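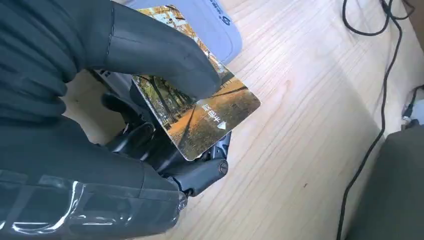
Photo: Eduardo Barredo, for the Noteo user guide

Section 8: Before You Give the Arm a Chore

Revised 30/11/2018

This section covers the first supervised chores on a Noteo bench arm: picking up a card, moving it to a reader, and putting small packages into a divided tray. It assumes you have finished the wiring and emergency stop sections. If you skipped either of those, go back.

You may have bought the arm expecting it to clear a table or pack orders while you do something else. It can't do that yet, and this guide won't pretend otherwise. What it can do is a short job, set out the same way every time, with a person standing near enough to stop it. Plan your shop around that and you will get some use out of it.

8.1 Choosing a first chore

Pick something a bored teenager could do without looking up. Cards and small boxed goods are fair choices. Leave out glasses, laundry, food, and anything with a loose lid.

A flat card is harder than it looks. A person slides it to the edge of the table and gets a thumb underneath without thinking. A gripper has to be told where the edge is, how hard to pinch, and when to quit. Soft finger covers help with grip, but they also hide the true position of the fingertip, so a program written for bare fingers will be off once the covers go on.

NOTE: Our sales pages describe card handling as "hands-free." Please read that as "hands nearby."

8.2 Preparing the table

1. Clear the area the arm can reach. Keep only the items in the chore.

2. Move cables to the back of the table, or tape them down. A cable the arm snags will win.

3. Put the reader, if you are using one, flat on the table and mark its corners with tape. Tape marks are ugly and they work. The Kotum vision add-on is supposed to make them unnecessary; in our own testing we went back to tape.

4. Set the divided tray where the arm can get to the far cells without stretching out straight. At full stretch the wrist shakes, and it drops things.

5. Check the light. Glossy cards throw glare, and so does clear tape on a finger.

6. Lower the speed to setting 2. Leave it there for the whole section.

CAUTION: Keep hair, sleeves, lanyards and fingers out of the space between the gripper and the table while the motors are on. If you need to reach in, press stop first. Pausing the program from the laptop is not the same thing as pressing stop.

8.3 Picking up a card

1. Lay the card on the table with one corner propped up on a thin pad.

2. Guide the arm by hand until the fingers are on either side of the raised corner. Save this position as PICK.

3. Close the gripper slowly. Stop when the card no longer slides under a light tug from your own hand.

4. Lift a few inches and wait. If the card swings or rotates, open the gripper and go back to step 2. A tilted card may still read, but you will not get the same tilt next time.

5. Guide the arm to the reader and save this position as PRESENT.

6. Run PICK to PRESENT on its own, with a hand on the stop button.

Repeat step 6 until you are tired of it, then keep going. The failures worth knowing about tend to come after you have started to trust the thing. Our bench log for the Kurora gripper ran to 3,000 lifts, and we threw out the first 1,000 for being too tidy: same card, same person setting it down, same spot. The rest were a good deal less flattering.

CAUTION: Use expired or blank cards for practice. The gripper can crease a card or scrape the print, and we do not replace cards.

8.4 Packages into a divided tray

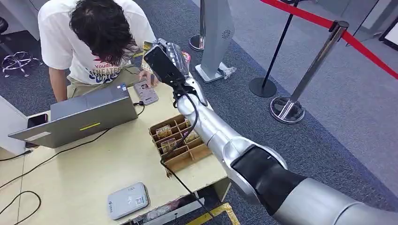
Figure 8-B. Working at the tray: small packages in a cardboard divider, with the gripper held above and in front.

1. Weigh the tray down or clamp it. An empty cardboard tray will travel across the table the first time a finger brushes a partition.

2. Teach each cell as its own position. The guide used to suggest teaching the corner cells and letting the software fill in the rest. Cardboard partitions lean, so please don't.

3. Start with the cells nearest the arm and an empty tray.

4. Release low. A package let go from above the partitions will land across them about half the time.

5. After each placement, look into the cell yourself. The arm reports "done" when the fingers open, and it will report "done" just as happily with the package on the floor.

NOTE: The Pangilinan wrist camera can check whether a cell is filled, provided the wrapper is a different color from the cardboard. Brown on brown gave us a lot of wrong answers.

8.5 Is it worth it yet?

Time yourself doing the same chore by hand, and be fair to yourself. Then time the arm, and count set-up, re-teaching, and the person who stands there. Write both times on the log sheet at the back of this guide.

For most households the arm loses -- badly. For a shop counter it depends on how often the job changes. One package size, one tray, one card type: possibly. A new product line in May means teaching every cell over again, and that labor belongs in your total.

8.6 Shutting down

1. Open the gripper and remove whatever it is holding.

2. Guide the arm to its rest position by hand. Do not let it fall there.

3. Press stop, then switch off at the base.

4. Look over the finger covers for splits and lifting tape. Replace them before the next run.

For faults with a code on the display, go to Section 9.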